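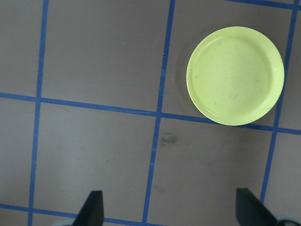
Clegg

The Drorura open day in Jerkport ran through one afternoon in October, from 1 p.m. until the doors closed at 5. Drorura tests tableware and kitchen storage for other firms. Its building has 2 floors, both open to visitors. I spent most of my time on the lower one, where the tabletop work is set out, and a shorter time upstairs with the coatings.

The tabletop in the first bay is a matte gray-taupe, marked off into a grid with blue tape. A pale yellow-green plate lay within one square, its lower side just over the tape. It is a shallow piece, close to a lid in shape, with a raised rim and a flat recessed center. The center carries faint scuffs, small dark specks and thin scratches. The rim reads slightly brighter than the rest, so the wear on the flat part is easy to find once you know to look for it.

The tape is medium blue and a little uneven in width. I asked whether a printed mat would be more exact. The answer was that tape can be pulled up and relaid when the work changes, and that the squares are used for naming positions, with measurements taken separately. A position is written down as row and column. If a piece sits over a line, the sheet records the square that holds most of it.

A matte top was chosen over a gloss one after trials with both. Gloss gave reflections that were mistaken for marks on the piece. Shadows remain on the matte top, and the sheet has a column for which side they fall on.

Wear is graded on a printed card with 15 steps, the lowest being a new surface. Visitors were handed a card and a spare dish and asked to grade it. My grade was three steps higher than the one on the sheet. I had counted specks as damage, and the card treats specks and scratches separately – specks are logged first as possible residue, then checked again after a wash.

The wash room is next to the bay. Pieces go through in racks, and the longest run listed on the wall was 400 cycles. The room was loud and the talk there was hard to follow. I would have liked a printed copy of the water settings, which were read out once and quickly.

Upstairs, Cloltiline had a bench for its surface coating, sold as Cloltiline 613. Coated and uncoated dishes were laid out in pairs. The coated ones felt slightly slick under a fingertip and I could see no difference in color. No wear figures were on show for it. The leaflet covers cure times and storage only.

Parking is behind the building and fills early. The stairs to the upper floor are steep, and the lift is at the far end past the wash room. Coffee was available on the lower floor until 3 p.m. The grading cards could be taken home, and the spare dishes had to go back in the rack by the door.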